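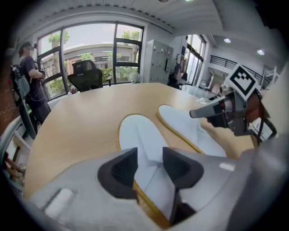
Telling left insoles from right before fitting

Mounir Lamrani
I have a pair of flat white insoles with a yellow-gold rim and no L or R on them. Is there a reliable way to sort them before they go in the shoes?

Girnby
Lay both on a table, same face up, heels toward you. The arch side curves inward. On a correct pair the two inward curves face each other. If the outlines match instead of mirroring, you have two of the same side.

Ofori
Trace the liner from the old shoe and compare. Takes 7 minutes.

vusmont20
Just try them on.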